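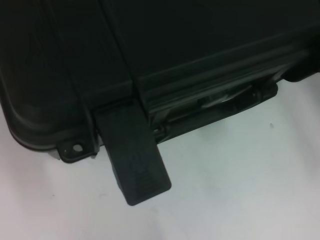 The Drodeck cell gets its service on Thursday, and Beathag Geddes would like it known that most of the work is connectors. Geddes has looked after the two-arm bench at Predeck for long enough to have rewritten its maintenance sheet twice, and the second rewrite was mainly about where a person's eyes should go first. She starts with the wrist cameras. The check target is the black hard-shell case the cell handles all day, brought up close on the white table, and she works down a set of features on it: the ridges along the lid seam, the latch tab hanging open, the round hole through the lug beside it. "If I can see light through the lug hole, the focus is good enough," she said. "If the ridges run together, I clean the window and look again. I don't touch the lens until I've cleaned the window."

Matte black plastic on a white surface is a hard exposure problem, and that is why she likes it. Auto exposure was turned off in May after Calum Paterson, who writes the cell's control software, found that the gain was drifting whenever the case filled most of the view. Exposure is now fixed, and the value is stored with the camera calibration instead of in the task file.

"People were editing it per task," Paterson said. "You would load Monday's job and get somebody's idea of brightness from a month ago."

After the cameras come the grippers. The fingers are taken to the case at low force, one side at a time, and the contact reading is compared with the last service. Geddes logs the difference and not the absolute value. The pads wear on the inner edge first, she said, and a worn pad shows up as a late contact well before it shows up as a dropped part.

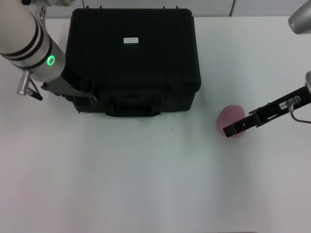 The force limit for the check is set separately from the production limit, in a file that the operators cannot open. It used to be a checkbox. Rehema Gachanja, who runs the cell on the late shift, asked for the change after a service finished with the low limit still active and the arms spent an evening refusing to lift anything. The routine now restores the production value on exit, and also on an emergency stop - the second case took Paterson longer to get right than the first.

Cables are where Geddes spends the rest of the morning. Each gripper has a metal connector near the wrist, and the cable leaving it has to follow the arm through its full travel without being pulled straight. She runs both arms to the ends of their range at a tenth of normal speed and watches the cable, not the arm.

"A connector that has backed off by one thread will work perfectly on the bench," she said. "It fails when the wrist rolls. So I put a hand on the ring before I run anything, and again after."

The log backs her up. Over the last 724 hours of running, the cell stopped without being asked to on three occasions. Two were traced to the same connector. The third was a network switch and, in her view, does not count.

Wear parts are changed on cycles and not on the calendar. Finger pads go at 1000 grasps on the heavy program, whether or not they look worn. Gachanja argued for a longer interval, and the two of them ran old and new pads side by side before leaving the number where it was. "I still think it's early," Gachanja said. "But the pads are cheap and I don't want to find the limit on my shift."
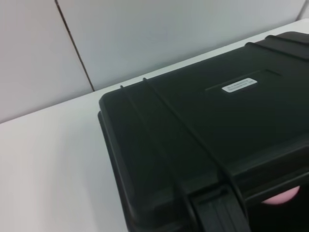 The case on the cell table, label side up.

Calibration comes last, once nothing mechanical is going to be moved again. The routine, which Paterson calls Osora, takes 64 views across both wrists and solves for the camera mounts in one pass. The lid supplies long parallel ribs and the tabletop supplies a plane. A printed target board gives a better figure and is still used after a camera has been replaced. For the regular service the case is enough, provided it has not been moved between the first view and the last.

That condition is harder to keep than it sounds. A slow bump from a finger can shift the case by a millimeter or two, and the solver will then spread the error across every mount. Osora repeats its first view at the end and compares the two. If the label has moved in the image, the run is thrown away.
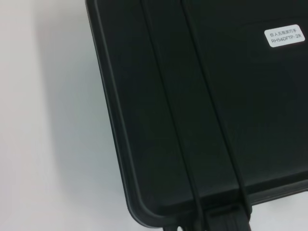
Page last changed: May

Geddes also reads the label herself at the end, through the wrist camera. It has two lines, 仿人五指灵巧手 above and RH56DFTP-2R below, and the upper line is the stricter test. The strokes in the Chinese characters are close together, and they fill in before the letters and numerals do.

"I don't read Chinese," she said. "I compare it with the picture from the last good service. If the strokes are separate in that one and they're not in mine, something has changed."

She has a short list of work still outstanding. The left wrist mount is to be replaced with a stiffer one, made to a drawing from Nikolovski, and the cable guide on the right arm needs a larger bend radius. Paterson wants the contact readings written to the same log as the stops, so that a late contact and a dropped part can be looked at on one time line. At present they sit in separate files with separate clocks.

Asked how long a full service takes, Geddes said she plans for a morning and books the cell until two. Gachanja takes it back after that, runs the heavy program once with the guard closed, and signs the sheet.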